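Keys and key tags: frequently asked questions

Flaltstead lets and looks after holiday cottages and small workshops. These are the questions guests and tenants ask us most about keys.

When can I collect my keys?
From 12 noon on the day your let begins. If you will be later than the office closing time shown on your booking, tell us by the day before and we will put your set in the key safe.

What do the tag colours mean?
Blue is a front door, red is a gas or electric meter cupboard, yellow is an outbuilding or gate, and black is a window or shutter lock. The colours are the same at Inard and Grurnora. They have no bearing on which property a key belongs to, so keep sets from different lets apart.

Why is there no address on the tag?
So that a lost key can't be matched to a door. Please don't write the address on it yourself. A first name or a single letter is fine.

How should I sort out a set that has got mixed up?
Empty it on to something soft and flat, such as a tea towel or a table mat, and spread the keys out so that none are lying on top of each other. Put tags of the same colour together before you try anything in a lock.

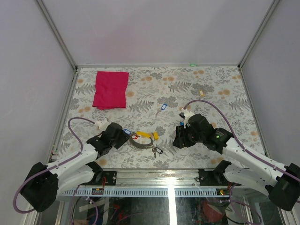 Once you know which key is which, put the front door key back on first. The others can go on in any order. If a tag has come off and you can't tell where it belongs, leave it off and hand it in with the set.

Can I use my own key ring?
Yes, but keep ours and put the keys back on it before you leave.

How many sets do I get?
Cottages have 2 sets. Workshops have one, and a second can be ordered from the office.

I have lost a key. What now?
Ring us the same day. Replacements are cut by Lahlou and usually take 7 days. We will lend you a spare in the meantime. Front door keys are charged for, and tags are free.

Where do I return them?
Through the letter box at the office, in the envelope from your welcome pack. The Grurnora letter box is sealed up until April, so use the key safe by the side door there.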